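Two Robot Arms on One Table: How We Build Ours
Trivden Kids' Workshop Pages, Sturnenville

So you want to know how a robot picks stuff up? OK, quick version. We're busy building.

Our build is called Flindden. It's 2 arms that share one table. Why two? Try opening a jar with one hand. Yep. That's why.

1. The hand

Grown-ups call it a gripper. No thumb, no pinky. Just 2 fingers that close together. Pinch! That's the whole trick. Wide things are easy. Skinny things, not so much, becuase the fingertips have to end up in just the right spot.

Each arm has a camera near its hand too. Kind of like having an eye on your wrist. Weird but handy.
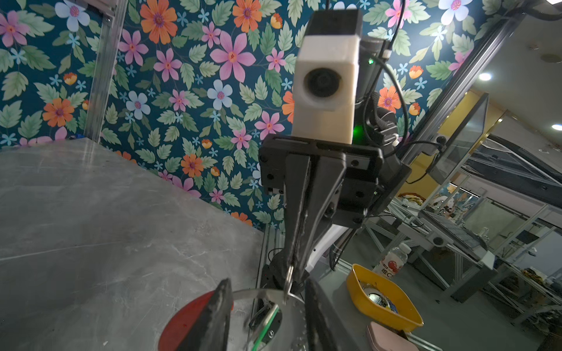

2. The joints

Bend your elbow. Now your wrist. Robot arms bend at joints too, and there's a motor in each one. The motor turns, the arm moves. Lots of motors, lots of wires. Keep wires out of the way of moving parts!! We learned that one in December.

Small things are the best practice. Keys, rings, little tags. They slide, they spin, they dangle. 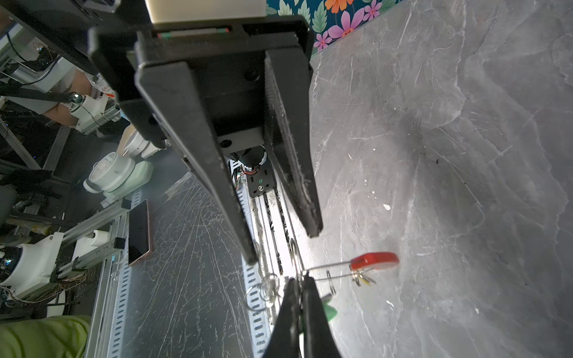

A motor doesn't know if it's holding an egg or a rock. It just turns. So somebody has to tell it how hard to squeeze. Too soft, drop. Too hard, crunch. We started at 60 on our squeeze setting and ended up at 43. Took all afternoon.

3. The frame

Arms need something solid to stand on. Wobbly base = wobbly hand. Ours is bolted to metal bars with long grooves in them. You slide a bolt along the groove, tighten, done. Wrong spot? Loosen, slide, tighten agian.

Then we put up flowery wallpaper on the walls. Lots of flowers.

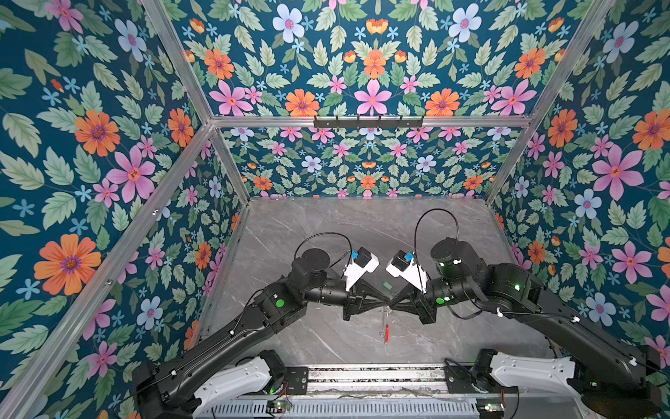
Flindden's two arms, almost touching fingertips.

4. Practice

Robots need practice, same as you with a bike. Flindden's goal is 4000 tries. Pick up, put down, pick up, put down. Boring for us. Fine for a robot.

Try it at home: use two pencils as fingers and pick up a key. Then a coin. No cheating with your thumb.

Next page: the Chiang switch, our big stop button.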